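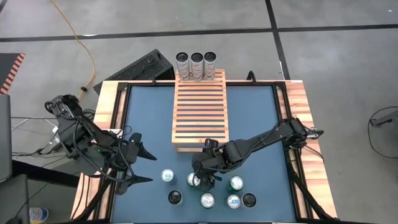
A pair of robot arms over a blue work mat.

The call from Hukunthorpe came in at twenty past four, when Bushra Bajwa already had her coat on.

"We have a card from you marked unsatisfactory," the woman said. "Number 221 in the March batch. You sent it March second. Do you have the repeat?"

Bushra put the phone on speaker and sat down. She was the only nurse at the Dasbridge clinic who handled the newborn cards, and she kept them in a green ledger as well as on the computer. She turned back two pages. The baby was a boy named Joo, born at thirty-seven weeks, heel stick at twenty-six hours. In the last column, where she wrote the date of the repeat, there was nothing.

"What was wrong with it?" she asked.

"Layered. The blood was put on twice in three of the circles. We can't read it."

"When did you tell us?"

"We faxed on the fifth."

The fax machine at Dasbridge had been out of paper from the fourth to the seventh. Bushra knew this because she had bought the paper herself. It was now the eleventh.

"Who am I speaking with?" she said.

"Eun-seong Jin. I'm the follow-up coordinator. I've been here three weeks."

"All right. I'll find him."

The number in the chart went to a recording. The second number belonged to the grandmother, who had moved to Cendport and didn't hear well. Bushra said the baby's name several times. The grandmother said he was a beautiful baby. Then she said that they had gone up the river road, to the husband's job, and that there was no phone in the new place yet.

"Which job?" Bushra said.

"The gravel."

There were two gravel companies up the river road. The first one had closed for the day. At the second a man answered, went away, came back, and said yes, he had a fellow with a new baby, and the fellow was on a loader right now. Bushra said she would wait. She waited eleven minutes by the wall clock and ate the crackers in her desk drawer.

The father wanted to know if the baby was sick.

"I don't know," she said. "The first test couldn't be read. It has to be done over. It only takes a few minutes."

"He's eating fine."

"Good. Is he hard to wake up?"

He was quiet. She could hear the loader running behind him.

"My wife said he slept a lot yesterday," he said. "She was glad about it."

Bushra asked for directions and wrote them on the back of an envelope. She told him to tell his wife to wake the baby and feed him, and if he wouldn't feed, to drive straight to the hospital in Cendport and not wait for anybody. Then she called Eun-seong Jin back.

"If I collect tonight it won't be dry until late," she said. "The courier doesn't come until noon."

"How long is the drive from you to us?"

"Two hours. More, from up there."

"I'll stay," Eun-seong said. "Somebody has to let you in. The front is locked after six, so come to the loading door."
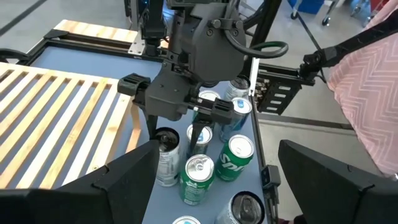 The house was a rental at the end of a dirt lane with a truck seat on the porch. The mother had the baby up against her shoulder. She had already undressed his feet. Bushra warmed the heel with a wet cloth and looked him over while she waited. His color was all right. He was floppier than she liked, and when she pricked him he took a second too long to cry.

She filled five circles, one drop each, and didn't touch them again. She laid the card flat on a rack on the kitchen table and they all sat and looked at it.

"What did we do wrong with the other one?" the mother asked.

"You didn't do anything. I did that one."

She had done it. She remembered it now, a slow heel and a full waiting room, and going back over the circles to fill them in. She had taught other nurses not to do that.

The mother fed him twenty minutes later and he took half of it. Bushra had her call the hospital while she was still there to hear it, and they agreed to meet the family at the emergency door. The father came home in his work boots and carried the car seat out.

Bushra drove with the card on its rack on the passenger side floor and the heat off so it would dry properly. She passed Cendport at nine-thirty. At Hukunthorpe the loading door had a bell, and Eun-seong Jin opened it before she let go of the button. She was younger than she had sounded, in a cardigan and socks.

"My shoes are upstairs," she said. She held the card up to the light by its edges and looked at the front, then at the back. "These are good."

"When will you run it?"

"The night tech is setting up now. He held a space on the plate."

They sat in the break room. There was a poster saying the lab had tested 705 samples on its busiest day. Eun-seong heated up soup and divided it between two mugs.

"I should have called on the fifth," she said. "I saw the fax went through and I crossed it off."

"I should have spotted the card right."

Neither of them said anything else about it. Bushra slept some in the chair. At ten to four the tech came to the door with a printout and gave it to Eun-seong, who read it standing up and reached for the phone.

"Cendport," she said to Bushra. "Do you know the number for the ward?"

Bushra had it on the envelope, under the directions.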